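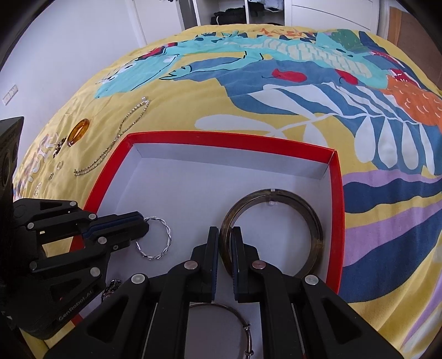

How many demonstrations does a policy need before it can pick up a thin ring-shaped object? For our setup it was 261, and the last stretch of those mattered more than the first.

I've been meaning to write this up since January. Makis Zervas and I have been training a small imitation policy, which we call Brutik, on sorting jewelry with two hand-held grippers. You hold one in each hand, do the task yourself, and the recordings become the training set. No arm is involved until you test.

Jewelry is a hard class of object for this. A bangle is rigid and thick, and you can grab it almost anywhere along the rim. A chain bracelet changes shape as soon as you touch it. Beads roll. Glossy and see-through pieces look different every time your hand moves, because the reflections move too.

Our first model was trained on one plain table with the same few pieces. It did well on that table and badly everywhere else. Makis thought the network was too small. I thought the data was too tidy. We tried his fix first, and the bigger network scored the same.

So we recorded again in ordinary rooms, on beds and desks, with patterned cloth under and beside the box. We also changed how we approached each piece. In the old set, both of us came straight down on the near side every time. In the new one, we came in from different sides and let one gripper steady a piece while the other closed on it.

Testing was 24 trials per model, with pieces neither of us had used in training. The old model finished 3. The new one finished more than half, and most of its misses were on thin chains. It closes a little too high and the chain slides out.

Two things I would do differently:

- Record the failed grasps and label them. We threw ours away.
- Fix the lighting notes at the start. Mine are useless before the second batch.

Rhys Kingi asked whether the patterned cloth alone explains the gain. I don't know. We changed the backgrounds and the approach angles in the same batch, so the result can't separate them. The next run keeps the old angles and changes only the cloth. Makis is recording it now, and I'll post the numbers when the trials are finished.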